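ホーム　ノート　測定　部品棚　検索

作業ノート　1月　放熱グリスの続き

朝から手がグリスだらけ。でも今日は面白かった！忘れないうちに全部書いておく。

前回の終わりに「古いグリスは硬くなったら本当に熱を通さなくなるのか、それとも硬いまま仕事をしているのか」と書いて放り出していた。あれからずっと気になっていて、昨日の夜に棚の奥から試験用の銅ブロックを引っぱり出し、今朝いちばんにヒーターをつないだ。ブロックは上下二枚、間にグリスを挟んでボルトで締める例の治具。締めつけはトルクドライバーで毎回そろえる(前に手の感覚だけで締めて一日分のデータを捨てたので、もうやらない)。

挟んだのは三種類。

・Clomumの灰色のやつ。缶に入っている。よく伸びる。
・Plesitzの白いシリコーン系。チューブ。安い。部品棚の下の段に山ほどある。
・退役したデスクトップのヒートシンクから削り取った、素性のわからない古いもの。乾いたチョークみたいで、ヘラで押すと粉になる。

三つ目が本命。これをそのまま塗り直すのは無理なので、最初からブロックの面にPlesitzを塗って恒温槽で焼き、人工的に「年寄り」にしたものを別に用意してある。通電の積算は今朝の時点で847時間。開けてみたら見事に縁がひび割れていて、うれしくて思わず声が出た。中央はまだしっとりしている。縁だけ乾くのか、なるほど！

外周が乾いて中が残るというのは、油分が外へ逃げていく道筋を考えれば当たり前かもしれない。でも自分の目で見るのは全然違う。顕微鏡で見ると、乾いた部分と生きている部分の境目がきれいな線になっていた。もっと滲んだ感じを想像していた。この境目が時間とともに内側へ進むのだとしたら、進む速さを測れば寿命の予測に使えるかもしれない。これは別のノートに分けて書きたい。 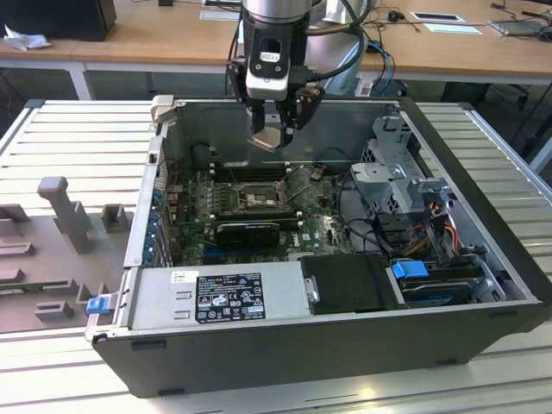 側板を外したデスクトップ。CPUソケットは空、グラフィックカードは挿さったまま。

測定に戻る。ヒーターの電力を一定にして、上下のブロックの温度差を読む。落ち着くまで待つのが一番つらい。待っているあいだに触りたくなるけれど、触ると全部やり直しになる。コーヒーを淹れに行って、戻って、また我慢。

結果はこう。新しいClomumが一番よくて、新しいPlesitzがその次。ここまでは予想どおり。驚いたのは焼いたPlesitzで、ボルトを締めたまま一度も開けずに測った分は、新品のPlesitzとほとんど見分けがつかなかった。ところが同じ時期に仕込んだ別の一組を、いったん開けて、そのまま閉じ直して測ったら、温度差がはっきり広がった。グリスの量は変わっていない。変わったのは割れた面がもう一度ぴったりとは合わないということだけ。

つまり硬くなること自体より、硬くなったあとに動かすことのほうが効いている。少なくともこの治具では。ずっと「乾いたらおしまい」だと思いこんでいたので、かなり気分がいい。思いこみが一つ崩れる日は得をした気になる。

ただ、喜びすぎないように弱点も書いておく。

治具の銅ブロックは面が平らすぎる。本物のヒートスプレッダは真ん中がわずかに盛り上がっていたりへこんでいたりして、グリスの厚みが場所によって違う。それに実機は電源の入り切りで伸び縮みする。ずっと温めっぱなしの焼き方では、その動きが入っていない。温度を上げたり下げたりしながら焼いた試料をどうしても作りたい。恒温槽のプログラムはもう書いた。あとは槽が空くのを待つだけ(夕方まで別件で埋まっている)。

拭き取りの話も少し。今回いちばん時間を食ったのは測定より掃除だった。

新しいグリスはイソプロパノールと不織布ですぐ取れる。焼いたほうはそうはいかない。最初に乾いた布で粉を払い、次に溶剤をたっぷり含ませた布を面に置いて放っておく。ここで焦って擦ると、粉が面の上を転がって細い傷がつく。前回の傷はたぶんこれ。今日は布を載せたまま他の作業をして、戻ってから一方向にそっと引いた。するっと取れた！布の裏に白い跡が地図みたいに写っていて、ひびの形まで残っていたので捨てずにノートに貼った。匂いはしばらく残る。

ヘラはBirnbridgeの樹脂のものが一番よかった。金属のヘラは論外、木のヘラは溶剤を吸ってふやける。樹脂のヘラは角がすぐ丸くなるので、紙やすりで立て直しながら使う。この角を立て直す作業が妙に楽しくて、気がつくと必要のない予備まで研いでいた。

塗り方も一応試した。中央に一粒置いて押し広げるやり方と、薄く全面に伸ばしておくやり方。ガラス板で上から押して広がり方を見ると、一粒置きのほうは空気を外に追い出しながら丸く広がる。これは見ていて飽きない。全面に伸ばしたほうは、ヘラの筋の間に小さな泡が残る。温度差にどれだけ出るかと期待して測ったが、銅ブロックではほぼ差が出なかった。期待したぶん肩すかし。でもガラス板の遊びはやってよかったと思う。粘度の高いClomumだと一粒置きでは角まで届かず、四隅が裸のまま残った。粘いものは伸ばす、ゆるいものは置く、というくらいの使い分けで当面やってみる。

Akpanの熱伝導シートも一枚だけ挟んだ。数字はグリスに負けるが、開け閉めしても値が動かない。これは見直した。何度も分解する機械なら、最高の値よりも毎回同じ値のほうがありがたい場面がある。シートは置いてから24時間締めたままにしておくと、なじんで少し良くなる。昨日の夕方に締めたものを今朝読んで確かめた。
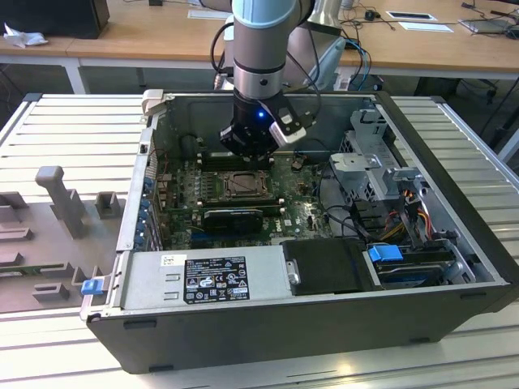 Abimbola Ogbonnaからは、シートの値が動かないのは治具の締めつけが強すぎるせいではないか、と昼に言われた。実機の板ばねやねじはもっと弱いのだから、トルクを落として同じことをやれば、シートのほうが先に崩れるかもしれない、と。それに、開け閉めのたびに同じ一枚を使ったのか、毎回新しいものに替えたのか、ノートに書いていないから読んだ人にはわからないよ、とも。

どちらもそのとおり。答えは「同じ一枚を使った」。いまここに書いた。締めつけについては、午後に弱いほうでも測ることにした。

で、午後。トルクを落とした結果、全部の試料で温度差が広がった。当然。順番はどうなるかというと、新しいClomumが先頭なのは変わらず。シートは大きく後退した。Abimbolaの読みが半分当たり。半分というのは、開け閉めしても値が動かない性質は弱い締めつけでも残ったから。値は悪いが、悪いところで安定している。粘り強いやつだ。

いちばん見たかった焼いたPlesitzの未開封は、弱く締め直すには一度ボルトをゆるめないといけないので、測れない。ゆるめた瞬間に割れ目がずれてしまう。最初から弱く締めた状態で焼くしかない。うわあ、また何週間もかかる。でもやる。次の焼きは強と弱を並べて入れる。

温度の読みについて、自分用の注意。上側ブロックの熱電対が浮きかけていたことが一度あった。下は45度で落ち着いているのに上がふらふらするので、最初はグリスの中で何か起きているのかと興奮してしまった。ただ差し込みが浅かっただけ。穴に奥まで入れて、動かないようにテープで留める。留めたあとで線を軽く引いてみる。毎回やること。

現場で使える話として今のところ言えそうなこと。長年一度も開けていない機械で、温度に異常がなければ、グリスのためだけに開けなくてもいいのかもしれない。反対に、掃除でも部品交換でも、一度ヒートシンクを浮かせたら必ず全部拭いて塗り直す。「まだ湿っているからそのまま戻そう」は避けたい。中央が湿っていても縁は死んでいる。境目の線を見たあとでは、もうそのまま戻す気にはなれない。

棚の補充。不織布が残り少ない。Clomumは缶の蓋の内側が固まりはじめているので、小分けの容器に移すこと。溶剤の瓶のラベルが溶剤で消えかけている(書き直した)。Birnbridgeのヘラは研ぎすぎて短くなったので追加。

次にやること。
・温度を上下させる焼き。夕方に槽が空いたらすぐ入れる。
・強弱二通りの締めつけで長い焼き。
・乾いた縁と湿った中央の境目を、同じ倍率で撮り続ける。日を追って並べたい。
・面に丸みをつけた銅ブロックを削ってもらえるか、Mebrat Alemayehuに相談。図面は手描きでもいいと前に聞いた。

境目の写真、早く二枚目が撮りたい。夕方、槽の扉が開くのを待ちながらこれを書いている。

コメント 2　シェア 24
前のノート　次のノート　一覧へ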